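4. Setting up the Skellar water softener

4.1 Before you begin

Read this section through once before you turn off any water. The leaflet in the box says the job takes an hour. Allow an afternoon, and more if your pipework is old or has been painted over.

It is also worth asking whether you need a softener at all. The leaflet makes large claims about skin, hair and the life of your boiler, and we would not promise you most of them. A softener stops scale. If you have scale, you will notice the difference in the kettle and on the shower screen. If you don't, you will notice a bill for salt.

Test your water before opening the packaging, as the shop will not take back a unit that has been plumbed in. The paper strips supplied are good enough to tell hard water from soft, and not much better than that. Your water company will give you a figure for your postcode free of charge, and we would trust it over the strip.

4.2 Choosing the place

The unit must stand upright on a level floor, close to the rising main and within reach of a drain. The cupboard under the sink is the usual choice. Measure it with the waste pipe and the bin in place, and leave enough height above the lid to tip in a bag of salt. Plenty of people fit the unit neatly and then find they can only feed it with a cup.

Do not fit the softener in an unheated garage or outhouse. The maker says the tank will stand "light frost". We don't know what that means and suggest you don't find out.

CAUTION: Keep one tap on unsoftened water for drinking and cooking. Softened water contains added sodium. It should not be used to make up baby feeds, or by anyone on a low-salt diet without asking their doctor first.

4.3 Connecting the unit

1. Close the main stop tap. Open the lowest cold tap in the house and let it run until it stops.

2. Check that the stop tap has really closed. If the water is still dribbling after a few minutes, it hasn't, and forcing the handle will not help. Get the tap replaced first.

3. Cut into the rising main after the branch to your drinking tap. Fit the bypass set with its three valves. The arrows on the body must point the way the water flows.

4. Connect the two hoses. Inlet is on the right as you face the back of the unit, outlet on the left. The sticker on earlier units showed these the wrong way round, so go by the letters moulded into the plastic.

5. Tighten each nut by hand, then give it a quarter turn with a spanner. The washers are thin and split if you lean on them.

6. Run the drain hose to a standpipe or trap, leaving an air gap. Do not push the hose down into the waste water.

7. Fit the overflow elbow and run its pipe outside, falling all the way. The leaflet calls this pipe optional. We don't agree — it is the only thing between a stuck float and your kitchen floor.

Note: The Pukent hose kit is sold as "universal". It fits 22 mm pipe with the adaptors in the bag. For any other size you will have to buy separate adaptors, whatever the box says.

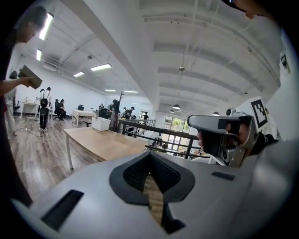
4.4 First filling

1. Set the bypass to BYPASS and open the main stop tap slowly.

2. Look at every joint with a dry piece of kitchen paper. A weep too small to see will show on the paper.

3. Pour 4 litres of tap water into the salt tank. You only do this once.

4. Add salt to the line marked inside the tank. Use tablet or block salt according to your model, never table salt or road salt. Wuyts sells a "premium" tablet at nearly twice the usual price. We have tried it and could not tell it from the ordinary kind.

5. Turn the bypass to SERVICE a little at a time, with a cold tap open upstairs. Expect spitting and cloudy water at first. Let it run until clear.

6. Start a hand rinse by holding the button until the display shows 16. Stay in the room until the cycle ends.

4.5 Setting the control

Enter the hardness figure from your water company, then the number of people in the house. The default setting is for a family and will waste salt and water if you live alone.

Set the clock, and leave the rinse time at two in the morning unless somebody sleeps next to the cupboard. The display says "silent" during the cycle. You will hear it through a thin wall.

The control has an "eco" mode, which stretches the gap between rinses to 1000 litres whatever your hardness. In hard areas this simply lets scale through. Leave it off.

4.6 Add-ons

The Kekholm cartridge, which goes on the outlet, is said to "restore balance" to softened water. We have seen no test results that explain the phrase. It lowers the flow and needs changing every September if you follow the reminder card. The softener works without it.

4.7 If the water is still hard

Check the bypass first. Next check that the salt has not formed a crust with a hollow beneath it. Press down gently with a broom handle, and break up any crust before running another hand rinse.

Section revised by Sem Coppens. For faults shown on the display, go to section 5.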